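Search this wiki
Search Go Advanced

Cerkunen Accord

The Cerkunen Accord is the water and power agreement between Yorath and Norlow, the two states that share the Someo River. It's named after the town where it was signed, a sleepy place on the Norlow bank with one hotel and a very good bakery. I've been writing up river treaties for this wiki for years now and this is the one I keep coming back to, partly for the politics and partly because I find the text itself so odd. It has 79 articles. Eleven of them are about ice.

If you only want the short version: Yorath is upstream and has the dam, Norlow is downstream and has the farms, and the accord says how much water has to come past the border gauge in each month of the year. In return Norlow buys electricity from the dam at a price fixed by a formula in the second annex. Everything else is detail, but oh boy, what detail.

Background

The Someo runs 437 kilometers from the Yorath highlands to the sea, and for most of its history neither side bothered much about who owned the water in it. There was plenty. Barges went up and down, people fished, and the only standing dispute was over a gravel island near Cerkunen that moved every few springs and so kept changing countries (it still does, see Article 61).

Things got serious when Yorath built the upper dam. The plant is rated at 700 megawatts, which was far more than Yorath could use at the time, and the whole plan rested on selling the extra power to somebody. Norlow was the obvious customer, being next door. Norlow was also the country whose rice growers had just watched their canals drop by a third while the reservoir filled, so you can imagine the mood.

For two summers the governments mostly traded angry letters. Norlow put a transit fee on Yorath timber. Yorath answered by releasing water at night, when the canal intakes downstream weren't staffed to take it. Some writers treat that as deliberate cruelty. I'm less sure — the dam's operators ran the turbines when the evening load was high, and by the time the water reached the border it was three in the morning. But it looked terrible, and in this kind of dispute looks count for a lot.

Negotiations

Talks opened in May in a borrowed school building, with Hanane Mansour leading for Norlow and Britta Dreßler brought in as the outside chair. Mansour was an irrigation engineer by training and had never run a negotiation before. Dreßler had run plenty, mostly about fishing rights, and by her own account knew nothing about dams. I think it was a good pairing! They wrote to each other for years afterward, and the letters are the best source we have for what went on in the room. They're funny, too.

The first round got nowhere. Yorath wanted to talk about price, Norlow wanted to talk about flow, and each delegation had orders not to discuss the other subject until its own was settled. Dreßler's fix was to split everybody into two groups that met at the same time on different floors, so that formally neither topic came first. It sounds silly. It's been copied at least twice since, that I know of.

The second round was about the gauge. You'd think two countries could agree on how much water is in a river, but Yorath measured at the dam and Norlow measured at the border, and between the two there are three tributaries, a marsh and a lot of evaporation. Yorath's figures were always higher. After weeks of this they agreed to build a joint gauge in the middle of the Cerkunen bridge, on the boundary line, with two locks on the door and each side holding one key.
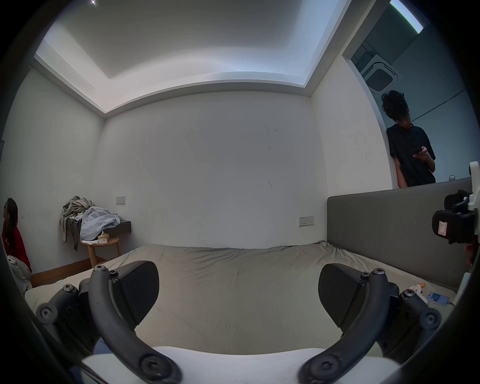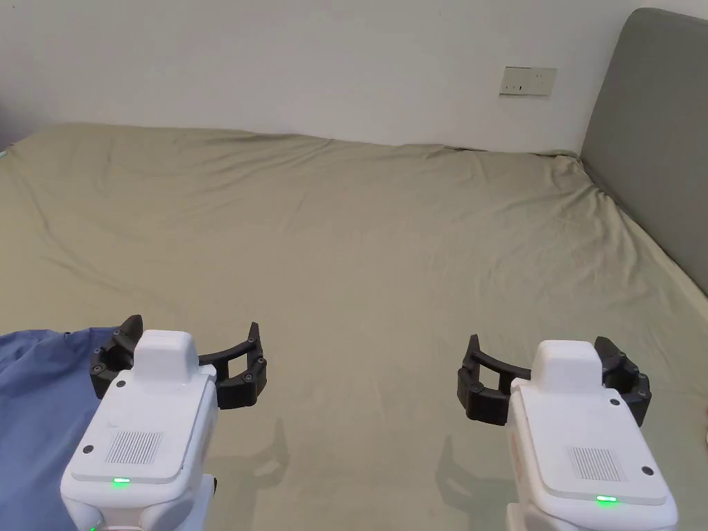

The third round was the long one, and it was about drought. Both sides were happy to share a good year. What they couldn't settle was a bad one. Norlow wanted a guaranteed minimum no matter what. Yorath said you can't guarantee rain, and wanted every figure cut in proportion when the reservoir was low. Mansour's letters from this stretch are pretty bleak, and at one point her delegation had its bags in the hotel lobby.

The deal they reached was to split the year in two. From planting through harvest there's a hard minimum, and Yorath has to meet it even if that means draining the reservoir down to the safety line. Outside those months the proportional rule applies. Yorath got something for it: a higher winter price for its power, which it cared about more than it had let on.

Main terms

I won't go through every article, but these are the parts that people look up.

Flow. The joint gauge has to show a monthly average of at least 469 cubic meters per second through the growing season. An average, mind you. A single low day isn't a breach, and there's a separate clause saying the flow can't change by more than a set amount from one hour to the next, which was put in to stop the nighttime surges.

Power. Norlow takes a fixed share of the dam's output and pays under the annex formula. The formula has a fuel index in it, a wage index, and a correction for line losses that I've tried to work through three times with a calculator and have never got to match the published bills. If anyone reading can explain it, the talk page is open.

Ice. Both sides run icebreaking barges, and the accord says who breaks what, in which order, and who pays if a barge gets stuck on the wrong side. Most of this was lifted straight from an older shipping agreement, down to a mention of coal allowances for the crews. The barges run on diesel. Neither government has ever asked for the wording to be changed.

The gravel island. Belongs to whichever country it's nearer to on the first of the year, as measured by both.

Disputes

Complaints go first to a joint office in Cerkunen, then to a panel of three, and the panel's word is final. There's no route to an outside court. Critics in Norlow have always disliked this, and I see why: if the panel gets one wrong, that's that. Supporters say it keeps arguments small and quick. Most complaints so far have been about billing, and the office closes the majority of them by swapping meter readings over the phone.

The one really serious case came in the first dry summer after signing. Yorath missed the growing season minimum for two months and blamed a jammed gate. Norlow said the gate story was cover for holding water back ahead of the high winter price. The panel found that the gate had in fact jammed, but also that Yorath had been slow to send divers down, and it ordered payment in free electricity instead of cash. Both capitals grumbled and both complied. I'd call that a decent result, though a canal farmer I once traded emails with about it would strongly disagree with me (he lost most of a crop, and free electricity went to the grid and not to him).

How people see it

Opinions vary a lot by side of the river. In Yorath the accord is usually taught as an energy deal, in Norlow as a water deal, and if you read the school textbooks next to each other you could be forgiven for thinking there were two treaties. Trade writers tend to like it for the price formula. Environmental groups on both banks like it a good deal less — fish get one article, and it's mainly about who may sell them.

My own view, for what it's worth on a page like this, is that the gauge was the real achievement. Once both countries were reading the same number off the same wall, a whole category of argument just dried up. The percentages and the prices have been fiddled with several times since then. The two locks are still on the door.

Revision and renewal

The accord renews itself unless one party gives two years' notice. Notice has been threatened twice, both times by Yorath and both times shortly before an election, and it was never filed. A working group is looking at the drought rules again, with Norlow asking for the hard minimum to start a few weeks earlier so that it covers the newer rice varieties. Yorath's reply hadn't been published when I last updated this section, so I've left the paragraph short and will add to it when there's a text to quote from.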